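Skillmont playroom kitchen table, safety check
Oct 16, 2021
Sheet 1288

1. Toaster oven. Black, sits on the tabletop. Keep a clear gap on all sides. OK.

2. Tabletop. White, small holes in the surface. Check for sharp rims and crumbs.

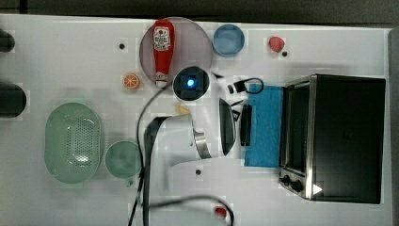 Wipe around the holes with a damp cloth and let it dry before the next group. Comment: cleaning cloth needs replacing, order from Bevov.

3. Toy food. Strawberry and orange stay out of reach of children under 3. Check for splits and loose bits. Comment: recheck in December.

4. Dishes and tubs. Light blue bowl, mint-green pieces. Look for cracks and chipped rims. Stack when finished.

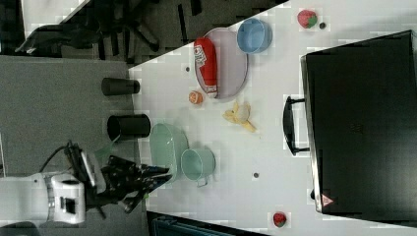

5. Floor and chair. Grey carpet, black office chair. Push chair clear of the walkway. Pass.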